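首页 > 工作记录 > 科技合作数据组 > 比较分析

2018年9月8日 加班记录

接着处理双边合作项目库的编码问题。上周留下的主要矛盾是 Drostent 和 Kadeck 两套台账对“合作项目”的定义不同：前者以签约文本为一条，后者以年度拨款为一条。同一个三年期项目在 Drostent 里是一行，在 Kadeck 里是三行。直接合表会把长周期项目的权重抬高，后面算合作强度指数时全部偏向 Kadeck 一侧。

目前合表前的样本是 400 条。先按项目编号前八位归并，再用牵头单位加起始年份复核。归并后有 126 条在两侧都能找到对应，这部分作为校准集，其余暂时各留各的来源标记，不强行配对。

复核时发现的问题，按处理顺序记：

1. 牵头单位改名。改名前后被当成两个机构，合作网络里多出一批只连一条边的孤点。已建别名表，统一到改名后的名称，原名放备注列，不删。

2. 起始年份口径。Drostent 记签字日，Kadeck 记首笔经费到账日，跨年的项目会差一年。统一改用签字日。Kadeck 侧没有签字日的，沿用到账年份并打 Y 标，回归时做一次剔除 Y 标的稳健性检验。

3. 经费币种。有 25 条只写数额未写币种。不猜，金额置空，项目保留在计数类指标里，不进经费类指标。

4. 第三方参与。三方以上的项目原来按双边拆开，每对各记一次。Peiyu Lu 主张按分数计数，即每对记参与对数的倒数。我倾向两种都算，正文用分数计数，附录放整数计数，两者排序差异大的地区单独列出来看。

第 4 条的影响比预想大。整数计数下，一个五方项目产生十对关系，等于十个双边项目的权重。Fleltosell 框架下的项目多为五方以上，用整数计数时排在前面的几乎都是这个框架的参与方，跟经费表完全对不上。改分数计数后，前后两张表的顺序基本能互相解释。
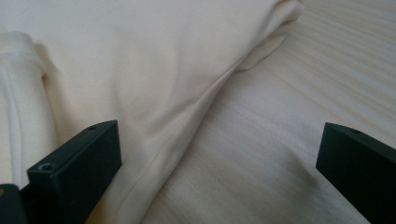
指数的构造先定一个最简单的版本：合作强度等于双方联合项目的分数计数，除以双方各自项目总数的几何平均。优点是对规模不敏感，小体量一方不会因为总数少就自动垫底。缺点是项目总数特别小时分母不稳，多一条少一条，指数跳得厉害。处理办法是设下限，任一方项目总数低于下限的不报指数，只报原始计数。下限取多少还没定，准备把几个候选值都跑一遍，看排序从哪里开始稳定。画出来的指数曲面也不平整，像那块堆在浅色木面上的米白色布料，中间偏上拱起一团，从右上往左下拖着一道长褶。读图时容易只盯着拱起的部分，褶子两侧的落差反而更要紧，对应的是归并规则一变就换档的那些配对。画图脚本里加一层等值线，不要只靠明暗。

关于平滑：三年移动平均会把框架协议换期的断点抹掉，而换期正是要看的东西。年度序列保持原样，平滑后的只用于示意图，图注写明。

比较对象的选取也要再写清楚。现在的方案是两个区域各取一个中等体量的参与方，看加入区域合作机制之后对外合作结构的变化。困难在于两个机制性质不一样，一个有共同预算和统一申报，一个基本靠部门间的双边备忘录。前者的项目数天然更全，后者漏报多，台账里的差异有多少是真实差异，有多少是登记制度造成的，单靠项目库分不开。

想到的补救有两条路。一是拿合著论文做旁证，论文登记不依赖合作机制本身，漏报的方向至少不同。二是看人员往来，但这块只有 Kadeck 有字段，Drostent 没有，单侧数据不好用。先走第一条。合著数据按机构匹配，沿用上面的别名表，通讯作者地址优先，双重隶属的两边各记一半。

论文与项目之间的时滞暂设两年。Zou 报告里的做法是不设时滞，直接同年相关，理由是项目立项前合作双方往往已有论文。这个理由成立，但那样测到的是既有关系，测不到机制的作用。两种都跑，分开报，不做平均。

校准集上试跑的结果：归并规则的旧版匹配上 65 条，其余是加了别名表和签字日口径之后新增的。新增部分里牵头单位改名占大头。抽查了几条，配对没有问题，有一条的中文译名和原文对不上，回查签约文本后确认是译名前后不统一，已补进别名表。

未解决：

- 二月导出的那版台账缺附件页，参与方名单不全，分数计数的分母可能偏小。需要重新导出，旧版先锁定，不再改动。
- 合同延期算新项目还是原项目延续，两套台账都没有说明。暂按延续处理，延期超过原周期一半的打 E 标。
- 经费汇率用签字当年均值还是逐年均值，待定。若用逐年均值，需要拨款明细，只有 Kadeck 侧做得到。
- Peiyu Lu 那份别名表和我这份有重叠，键值格式不同，合并前要统一全角半角和连字符。

版本：归并脚本存为 merge_v3，别名表 alias_v2，指数脚本尚未入库。v2 的输出不要再引用，里面五方以上项目还是整数计数。

下一步先重导台账，再跑下限的候选值。合著匹配等别名表合并之后再开始，不然要返工一次。

分类：科技政策 / 区域合作 / 数据处理记录

相关记录
分数计数与整数计数的对照表说明
Drostent 台账字段释义（修订）
机构别名表的维护规则
Fleltosell 框架项目的参与方清单核对
合著数据的机构匹配：双重隶属的处理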